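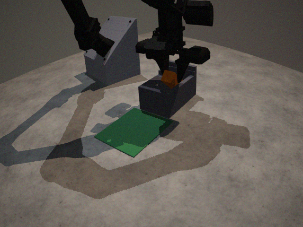

*Nanari bench model: the orange cube between the fingers at the mouth of the grey bin, green square in front.*

20 February 2021

**To:** Kirsten McKinnon, Campbell Fund

**From:** Audrey-Anne Melnyk, Grorkico, Banent site

**Re:** Nanari, progress since December

Hi Kirsten,

You asked for something shorter than the last one and with fewer graphs, so no graphs at all this time!

We're still working in simulation, as planned, and I'm glad we stuck to it. Carter has the arm practising on plain shapes, mostly picking up the cube and getting it into or out of the bin, and we can change the lighting or shove things about on the table between runs without anybody getting up from their chair. The last full batch was 200 runs and the arm finished 90 of them the way we wanted. I know that looks low on paper. Most of the failures were the cube being held on a tilt and then catching the bin rim on the way past, and Carter thinks a slower approach over the last bit will sort out a good share of those. He's rewriting that part now. I'd rather give you the poor number today than a nice one I have to take back in spring.

The shadows have been a pain as well. With two lights on, the arm throws a couple of big overlapping ones across the tabletop, and the vision side sometimes takes a dark edge for the edge of something solid. Carter wants to keep both lights in (the sorting hall is just as bad in the afternoon, with the sun coming in at the dock doors) and I agree with him.

## The people bit

This is what you really wanted to hear about, I think. There are 6 people on the small-parts benches at Banent, and I've now sat down with each of them, twice with Tracey Sowerby, who runs the early shift and has strong views.

What they'd like taken off them is the tipping and refilling. Reaching into deep bins for the last few parts is what hurts shoulders and wrists, and it's dull too. What they don't want to lose is the checking. Tracey can spot a bad casting from the feel of it and she's worried (fairly, I'd say) that if a machine does all the handling, the newer ones on the shift won't ever learn that. So we've changed the layout on paper: the arm brings parts up to the bench and a person still handles each one before it goes in a kit. It costs us a bit of speed. Murray Robichaud has signed that off as site manager.

Murray has also put in writing that no bench job goes as a result of Nanari during the grant period. The crew had asked for that in December and it took longer than it should have, mainly my fault for sending it to the wrong inbox. The mood was noticeably better once it was pinned up in the break room. Two of the crew have asked to learn to reset and restart the arm, and I'd like to pay them at the technician rate while they train. That isn't in the budget as it stands, see below.

## Money and dates

Spending is under where we expected, all of it down to the gripper order being held back until the simulated results improve. I'd like to move part of that underspend into training hours and will send the form separately.

Next up:

- Carter's slower approach, then another full batch on the same table
- swap the cube for shapes closer to our real castings
- mark out the bench area with tape and let Tracey's shift walk it
- a trial of 6 weeks on one bench, start date to be agreed with Murray

Could you let me know whether the training hours need a formal change request or just your nod? And do come up to Banent if you can, Tracey says she'll show you the bins herself.

All the best,

Audrey-Anne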